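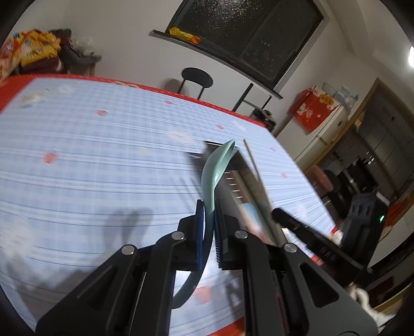
Mint-green spoon at the table

Prenden Home Roulette Set

Double-zero layout, 12-inch wheel, 675 chips
Revised February 2023

The Prenden Home Roulette Set is made for game nights, club socials and fundraisers where chips are played for points or prizes. It comes with a Goodwin wheel, a Butero felt layout and a full set of Sekar chips, packed in one carry case. The wheel and layout follow the American pattern, with 1 to 36, a single zero and a double zero. A single-zero version is sold separately, and the two layouts cannot be swapped between sets, as the number order on the wheel is different.

What is in the case

Goodwin wheel, 12 inches across, black bowl with chrome turret
2 balls
Butero felt layout, green, rolled
675 Sekar chips in trays
Win marker
Chip rake
Spirit level
Rules and payout card

The Goodwin wheel

The rotor sits on a sealed bearing and lifts straight out of the bowl for cleaning. Do not oil the bearing. It is packed with grease at assembly and extra oil will run down into the bowl and mark the finish. The bowl is molded in one piece, so there is no seam on the ball track. Eight deflectors are fixed to the slope below the track.

Before a new version of the wheel goes on sale, we take one from the production run and spin it 2,528 times by hand, writing down each result. The sheet for the current version can be requested by email. It is a small home wheel and we do not offer it for use in licensed gaming. Buyers who need a certified wheel should talk to a casino supplier.

Set the wheel on a firm surface and check it with the spirit level in both directions. If one side is low, use the screw feet under the bowl. Most complaints we get about a wheel that seems to favor one side come from a table that slopes. Folding tables often dip in the middle and should be checked again once people have started leaning on them.

The Butero layout

The layout is printed on wool-blend felt with a non-slip rubber back. It is long enough for the full betting grid but has no printed space for the wheel, which stands next to it at the dealer's end. Unroll it a day before you need it and leave it flat with the printed side up. If it still curls, roll it the other way for an hour. Do not iron it.

Spills should be blotted with a plain white cloth. Cold water is fine on the felt. Soap leaves a pale patch on the green that does not come out, and dry cleaning will take the rubber off the back.

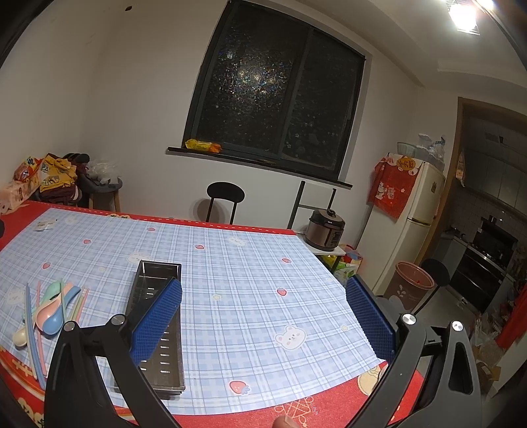 The layout can go straight onto a bare table or over a cloth, but it should always be used, even for a quick game. Chips placed on a patterned cloth are hard to follow. On something like the light blue plaid here, with its pink strawberries and white bear faces, a stack set down between two numbers could be read either way. Two cloths laid one over the other, such as the plaid on top of the red, can also slide against each other, and the rubber back only grips the top one. Take the upper cloth off, or clip both to the table edge before you roll out the felt.

The Sekar chips

There are six player colors with 75 chips in each: red, blue, yellow, orange, purple and brown. Player chips have no value printed on them. The dealer decides what each is worth at the start of the session and every player keeps one color, so that winning bets can be told apart. The other 225 are value chips, 75 each of 1, 5 and 25, and are used for buying in and cashing out.

The chips are a clay composite with a plain edge. They are lighter than casino chips. New chips have a fine dust on them from the molding, and this can be wiped off with a dry cloth. They will stand up to warm water but should be dried before they go back in the trays.

Extra chips are sold by the tray of 75 in any of the nine types. Colors can vary a little between batches. If you are ordering to replace lost chips, send us the batch code from the inside of the case lid and we will match it if we still have stock.

Payouts

The payout card gives the usual figures: 35 to 1 on a single number, 17 to 1 on a split, 11 to 1 on a street, 8 to 1 on a corner, and so on down to even money on red or black. The top-line bet on 0, 00, 1, 2 and 3 pays 6 to 1. The back of the card has a short running order for first-time dealers, including when to call the end of betting and the order in which losing chips are cleared and winners are paid.

Storage and care

Keep the case somewhere dry. The wheel has its own molded space and has to go in with the rotor locked. Turn the knob under the bowl clockwise until it stops. A rotor left loose in transit can chip the separators between the pockets, and this is not covered by the warranty.

Wipe the ball track with a dry microfiber cloth after each session. Fingerprints slow the ball more than most people expect. If a ball gets a flat spot or a nick, throw it out and use the other one. Spare balls come in pairs.

Warranty and parts

The wheel is covered for 2 years from the date of purchase. The felt, chips and case are covered for one. Keep the receipt. We sell every part of the set separately, including the knob, the screw feet and the case latches. The warehouse closes for stock-taking during the first week of August, and parts orders placed then are sent out the week after.

Before you buy

Rules on home gaming and charity casino nights differ from state to state. In some places a permit is needed if guests pay to enter, even when the chips cannot be turned back into cash. Check with your state gaming office before you sell tickets. We cannot give legal advice and cannot take back a used set if an event is called off.

Unused sets in sealed cases can be returned within 30 days. The buyer pays return shipping unless the set arrived damaged or with parts missing.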